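Home | Talks | Clothes Bank | Contact
Print this page | E-mail this page

Mon 14 July
By Silviu Stanciu

Speaker notes: What happens with our old clothes

Good evening. Wait for the people at the back to sit. Thank them for coming to Resmont in this heat.

Start with my own wardrobe. When I moved to Tresside I carried 30 kilos of clothes, and I wore maybe one half of them. The rest I kept from a feeling of guilt.

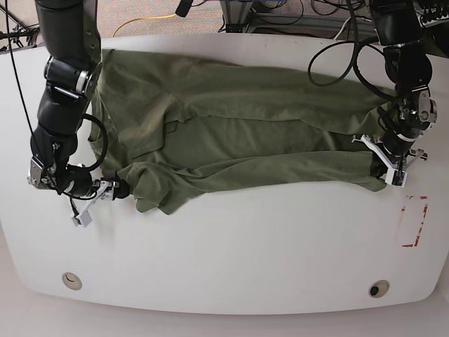 I then gave three bags to the clothes bank in Gethin, and I believed that everything would be worn again by somebody in the town. It was a nice idea, but I had never asked.

Last year the bank received 3,490 kilos. Of this, 3,000 could be sold or given away. Say these numbers slowly.
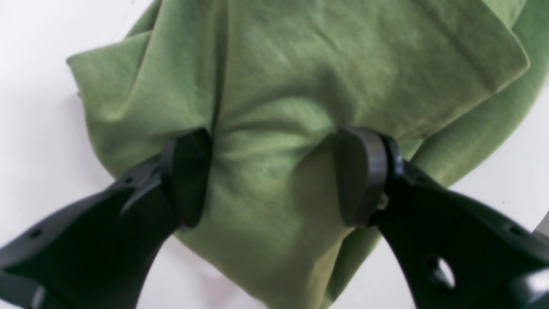
Should we wash clothes before we give them? Please wash them and dry them fully, for one damp jumper can spoil the whole bag.

Next part: repair. A missing button takes 5 minutes. Show the button tin and pass it round. Mention that the mending evening started in February and it is free. 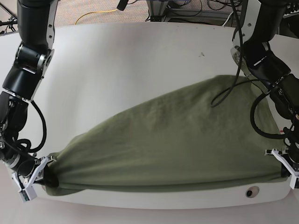 Shoes must be tied together in pairs. Single shoes are a sad problem, and the bank has to pay for their removal. Belts and bags are welcome also.

Do not forget Wurkar, the shop beside the station. They take curtains and bed sheets, which the bank does not.

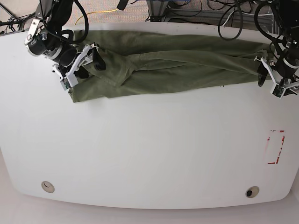
Silviu, you should tell them also about school uniforms, was the remark after my rehearsal, as these are always asked for in summer. I will put it here, before the questions. Uniforms go in a separate bag, with the size written on paper.

Questions, then tea. The hall closes at nine.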